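Vanity & Bath Storage > Wooden organizer with labels, worth it?

stirkness_rhonda
Got the pale wood one with the dark edges and the little white knob on the drawer. I labeled every spot before I put anything in. The yellow one in front says 口红 (lipstick).
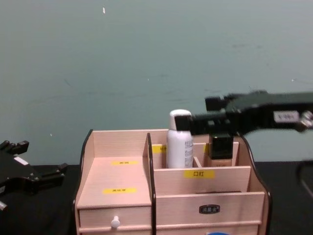
Reply 1
carter_li
Cute, but labels?? You'll move it all by September. I've had mine 12 months and peeled every one off!

Reply 2
noemie50
Disagree, Carter. My sister and I share and labels saved us. Rhonda, is that left top meant to stay flat and open? I'd pile junk there.
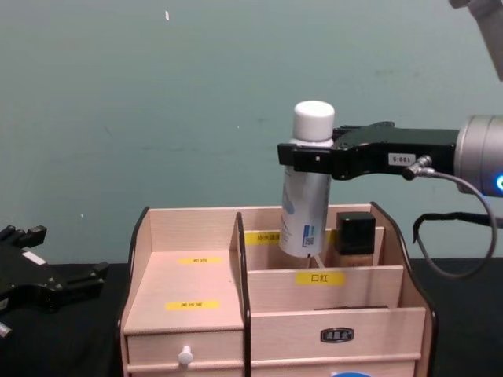 Reply 3
stirkness_rhonda
Yep, open, two labels on it. Tall stuff goes in back on the right, so the white bottle lives there. Still deciding on the blue-lid jar, maybe a bottom drawer.

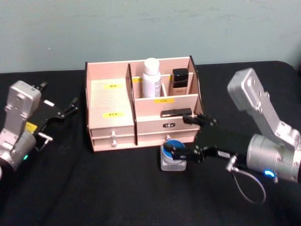
Jendcombe Home Organizing Club

Reply 4
carter_li
Jar goes up top where you can grab it. Drawers are for stuff you forget you own.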